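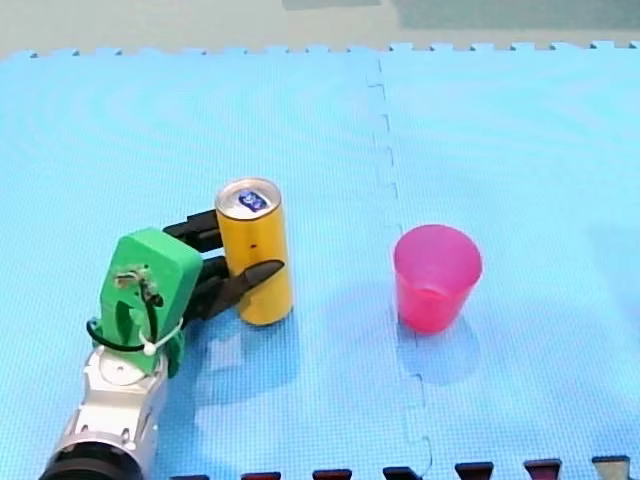 What does the Bridoneo wrist kit do?
It mounts a third-party robot hand on a standard arm flange, carries the hand's power and data lines past the wrist joint, and supplies a driver so that the arm and the hand can be commanded from one program.

I bought two of them, one per arm, at 228 dollars each from Skoson, who sell the kit and answer the support mail. I have been using them long enough to have opinions on the parts, the cabling and the software, in that order of confidence. I paid list price. Skoson did not know I was going to write anything.

Some context for anyone who landed on this page from a search. My bench is a two-arm setup on a floor mat, used for grasping and handover work with ordinary containers. The arms came with flanges and no hands. The hands came with a bolt pattern that does not match the flanges. This is a normal state of affairs, and the usual fix is to draw an adapter, print it, find out it fouls a cable, and print it again. I did that for a year. My own adapter was on its fifth revision when Aurelio Maldonado, who shares the lab space, pointed out that I had spent more on filament and evenings than the commercial part cost.

What comes in the box

One printed wrist housing, one printed side bracket, a metal backing plate, a small interface board, a power and data harness, a bag of screws, a bag of white cable ties, and a card with a download address. There is no printed manual. The PDF manual is 39 pages and is good up to the section on calibration, where it refers to menu items that have been renamed.

The housing is printed in bright green. It can also be ordered in black for the same price. I took green, and the reason was segmentation: my gripper fingers are dark, the arm is silver and white, and a saturated color at the wrist gives me an easy blob to find when I check that the camera extrinsics have not drifted. If you run anything that keys on green objects, order black.

Print quality is decent. Layer lines are visible under a raking light and the edges are rounded over. One of my two housings had a slightly undersized screw boss that needed a drill run through it by hand. The other went together as delivered. The backing plate is what takes the load, so I am not much worried about the plastic, though I would not clamp anything to the side bracket beyond the cable it is meant to guide.
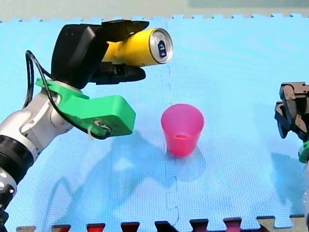
9 min read

Installation

The manual allows 45 minutes per arm. My first took most of an afternoon and my second came in under the stated time. The difference was order of operations. The manual has you fit the housing to the flange, then route the harness. Do the harness first, with the housing in your hand, and leave the side bracket for last. The connector on the interface board faces inward once the housing is on, and you will not get pliers to it.

Torque values are given for the flange screws and missing for the hand screws. I asked. Filipa Mota at Skoson replied the next morning with the number and a note that it would be in the next revision of the PDF. It was not in the next revision, but the reply itself was quick and correct, so I will call that a draw.

You also need to tell the arm about the new payload. The kit includes a mass and center-of-gravity table for several common hands. Mine was listed. I weighed the assembled stack anyway, and the table was close enough that gravity compensation did not complain. If you run freedrive a lot, weigh your own. The arm will creep if the number is off, and the creep is small enough at first that you will blame something else.

What I test with

I keep the objects boring. A slim can and a plastic cup cover most of what I care about. The can is smooth, narrow and easy to tip if one finger arrives early. The cup is light, tapered and somewhat see-through, so depth cameras make poor guesses about its wall. The routine is: approach the can from the side, close, lift, rotate it toward horizontal with the end over the cup, hold, rotate back, set down upright, open. Then the same from the other arm. I run this dry, with no liquid, as a positioning test.

The rotation is the part that matters for a wrist kit. Grasping a can tells you about the hand. Tipping it tells you whether your cable has enough slack, whether the mount has play, and whether the offset in your tool frame is right. A small error in the tool frame does nothing much to a side grasp. Once the can is tilted, the same error shows up as the lid being well off the cup's rim.

I measured play with a dial indicator against the housing, arm locked, pushing by hand. There was nothing I could separate from the arm's own compliance. After several weeks of daily runs I repeated it and got the same answer. I did find one hand screw had backed out a quarter turn on the left unit. Thread locker is not included and should be. 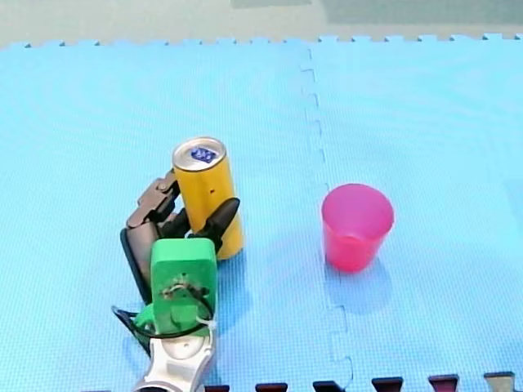

Cable routing is where this kit either earns its price or does not. Every homemade adapter I have built failed at the cable before it failed anywhere else, normally by chafing at the point where the wrist turns furthest. Bridoneo's approach is to leave a service loop outside the housing and anchor it at one point, and you fit the anchor yourself. The cable bulges out to the left of the green block, and the white zip tie near the lower right corner of the block is the anchor. I would have preferred a molded clip. A tie works, but its position depends on whoever pulled it tight, and two arms built on different days will have two different loops. Leave the loop larger than looks tidy. Mine started too short, and the wrist stopped on a torque limit partway through the tilt until I cut the tie and gave it more length.

The loop is also the widest part of the assembly, and the collision model Skoson ships does not include it. The model covers the housing and bracket only. For one arm over an open mat this is harmless. For two arms approaching the same cup from opposite sides, it is the first thing that will touch. I added a padded cylinder to the model on each side and lost a little reachable space near the middle. The planner has been quieter about it since.

The exposed wiring on the face of the housing bothers me more. There is a small group of screws and fittings there with thin wire attached, and no cover. I have not snagged it. I can picture snagging it, particularly when reaching in to reset an object while the arm is parked. A snap-on lid would cost very little, and Skoson tell me one is planned for August.

Software

The driver is the weakest part and also the part most likely to improve, so treat this section as having a short shelf life. It exposes the hand as a set of joints plus a single open/close command with a force setting. The open/close command is fine. The joint interface works but reports position late, and the lag is enough to see in a plot. For slow work on a can, I never noticed it outside the plot. For anything reactive I would read the hand directly and skip the driver.

There is a recording tool, which logs both arms and both hands with a common clock. I expected to ignore it and now use it daily. It writes plain files, it does not want an account, and it has not dropped a run. The playback viewer is slow to open long runs. I trim them first.

Calibration is a touch-off procedure using a printed pin. You touch the same point from several directions and the software solves for the tool frame. The solver accepts bad input without comment. I once gave it two near-identical poses by mistake and got a frame that was wrong by a finger's width with no warning. Spread your poses widely and check the answer against a ruler.

Against the alternatives

I looked at two others. Sustar make an all-metal adapter that is stiffer on paper and costs more, with no electronics at all; you supply your own harness. If you have somebody who enjoys making harnesses, it is the better piece of hardware. Derkach offer a mounting service, where you send them the hand and a drawing of your flange and get it back assembled and tested. The quoted turnaround was up to nine weeks, and I did not want to be without both hands for that long. I have used neither, so take the comparison as desk research.
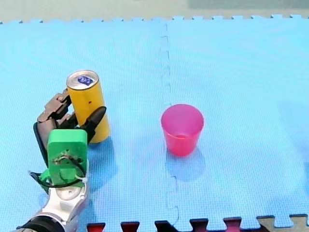
Complaints, collected

Missing torque values in the manual. Calibration chapter out of date.

No cover on the face of the housing.

One undersized screw boss out of two units, which is too small a sample to say anything about their printing in general.

Cable anchor is a tie. See above.

Collision model omits the cable loop.

Joint feedback lags. The solver does not warn on degenerate poses.

Who should buy it

If your hand is on Skoson's list and your arm has a standard flange, the kit saves a lot of fiddling, and the harness alone is worth a good share of the money. If your hand is not on the list, you can still use the plate and housing, but the payload table and most of the driver are no use to you, and at that point I would look at the Sustar part.

I am keeping both. The left one gets thread locker this week, and I will redraw the side bracket with a proper clip and post the file when it has survived a month of tilting.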